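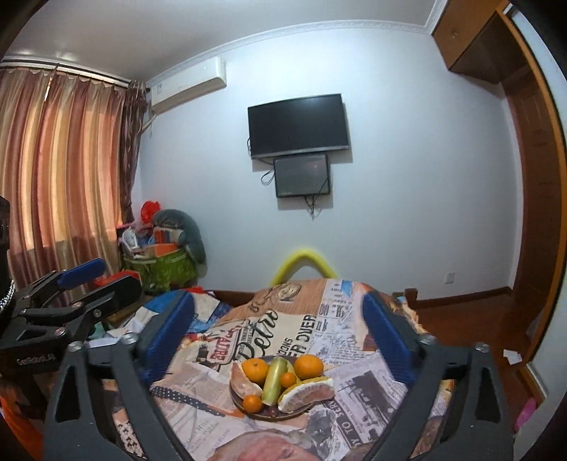 Page 2

What Jarkbridge Eats: Fruit, Seasons and the Corner Shop
Student project report, Food and Community unit
April 17, 2026

I picked this topic mostly because I was hungry. We'd been told to find something in our own neighbourhood that changes over the year, and everyone else in my class went straight for birds or traffic. I was eating a mandarin at the time and started wondering why I could buy it at all, and where it had been the week before. That turned into a whole term of hanging around greengrocers, so thanks, mandarin.

My question was pretty simple: do people in Jarkbridge still buy fruit by season, or do we just buy whatever's on the shelf? I thought I already knew the answer (the shelf, obviously). I was partly wrong, and the part where I was wrong ended up being the best bit of the project.

What I did

I used two shops. Brisness is the big supermarket near the station, and Lytvynenko is the family grocery on the hill with the green awning and the very steep step. I visited both through the term and wrote down what fruit was out, what the label said about where it was grown, and what was on special. I also made a short survey and left a stack of copies at each counter. I got 30 back, which my teacher said was fine for a project this size as long as I didn't pretend it was the whole town. So I'm not pretending! It's the people who shop at two places and don't mind filling in a form with a pen on a string.

The survey asked which fruit people bought most, whether they could name one that was in season, and what they'd do if their favourite doubled in price. I left a blank space at the bottom for anything else, and that blank space got more writing in it than all the proper questions put together.

The old price book

The thing I didn't expect was the price book. When I asked at Lytvynenko whether they had any old records, they brought out a ledger from when the shop first opened and let me read it at the end of the counter. It's all handwritten. Oranges, lemons and grapefruit turn up in it for part of the year and then just vanish for pages and pages, and then there they are again in a different pen. Apples go the other way. There's hardly anything tropical in it at all, apart from bananas and one lonely line for pineapples with a question mark next to it.

I loved that book. I copied out as much as I could and my hand hurt for the rest of the day. It's also where I got the idea for my seasonal wheel, a big cardboard circle with the months around the outside and a coloured band for each fruit. I made one wheel from the ledger and one from my shelf notes at Brisness. The ledger wheel has gaps all over it. The Brisness wheel is nearly solid colour, and I went through a whole orange marker.

What people told me

Most people put apples or bananas first, and citrus came next. Hardly anyone could name a fruit that was in season, but when I read the blank spaces I noticed they knew a lot more than they'd let on. One person wrote that they never buy peaches when it's cold because they "taste like a wet sock". Another said their family always has pomelo out when visitors come, and that you should pick the one that feels heaviest. Somebody else wrote half a page about mandarins and loose skins. None of them used the word season, but that's what they were talking about.

I think my question was badly worded. "In season" sounds like a test, and people get nervous and leave it empty. If I'd asked "when does this taste best?" I reckon I would've got heaps of answers.

Prices were harder. I wanted to make a graph and I did make one, but I missed a couple of visits when I was sick, so the line has holes in it. The specials at Brisness moved around so much that I couldn't see any pattern — maybe there is one and you'd need a full year to catch it.

What I'd change

I'd start in October so I could watch the stone fruit come in. I'd also go to the Saturday growers' stalls, which I skipped because they pack up before I'm awake. And I'd use an app called Ora from the beginning for my notes (a friend put me onto it halfway through), because my first notebook got left under a leaking drink bottle and two pages of labels are now one blue smudge.

The wheels are going up outside the library. The ledger one is on the left, and please don't spin it too hard, the pin's a bit loose.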